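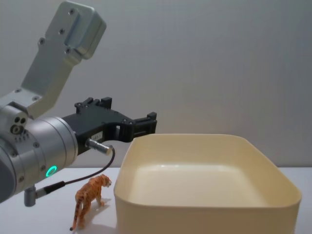
Left arm at the near left rim of the bin, tiger still on the table.

Orkitz Tiger-to-Bin, fault set

Hi, and thanks for downloading this! I'm Zoltán Hegyi and I put this set together after a pretty frustrating June. The task couldn't be simpler: pick up a small toy tiger, put it in the cream bin. What you get here is mostly the part where that went wrong, because one of our grippers had a habit of losing its connection in the middle of an episode and carrying on as if everything was fine.

If you want clean demos, grab the main Orkitz release. If you want to train or test something that notices a fault, stick around.

What went wrong

The gripper talks to the wrist through a short black cable that hangs in a loop underneath. On the left arm that cable had a bad contact inside the plug (we only found it after cutting the thing open). When the wrist rolled far enough, the link dropped for a moment. The arm kept moving. The gripper driver didn't raise an error - it just kept repeating the last good finger position, so the log says "open" while the fingers could be doing anything, or "closed" when they never closed at all.

I spent way too long blaming the policy for this. We retrained twice! Then someone at Trusberg asked me for the raw timestamps, and there it was, the gripper clock standing still while the arm clock ticked along.
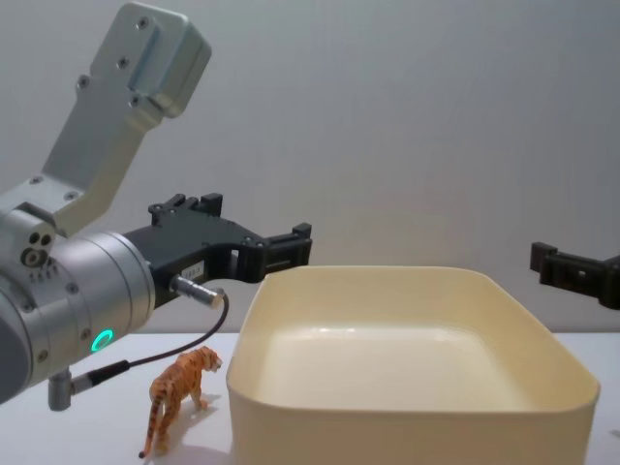
The ring light on the wrist stayed green through every dropout we logged, so please don't use it as a health signal. It reports on the arm and knows nothing about the gripper. I've seen people train on that light as a cheap "all good" label and I'd really like that to stop with us.

What's in the download

There are 2,869 episodes in total. Of those, 1,858 ran without a dropout and the rest have at least one. Each episode folder has the video from a chest-height camera, joint states for both arms, gripper states, and a small text file with my notes. Some notes are long and grumpy, some are blank, sorry.

Look for the field called grip_stale. It's true whenever the gripper reading is older than 100 milliseconds. I worked it out afterward from the timestamps, so very short dropouts won't show up.

Known problems

The right arm never had the fault, so don't read anything into which side fails.

I hand-checked around 2,000 episodes and ran out of steam on the others. Expect a few wrong flags near the end of the set.

Safety note

A frozen gripper reading means your software may think the hand is empty when it's holding something, or the other way round. Don't reach in on the strength of the log. Hit the stop first, then look. We now run the Skusturano watchdog script, which halts both arms once the reading goes stale, and I'd ask you to do something similar before replaying any of these on real hardware.

Found a bad flag? Send me the episode number and I'll fix it in the next update.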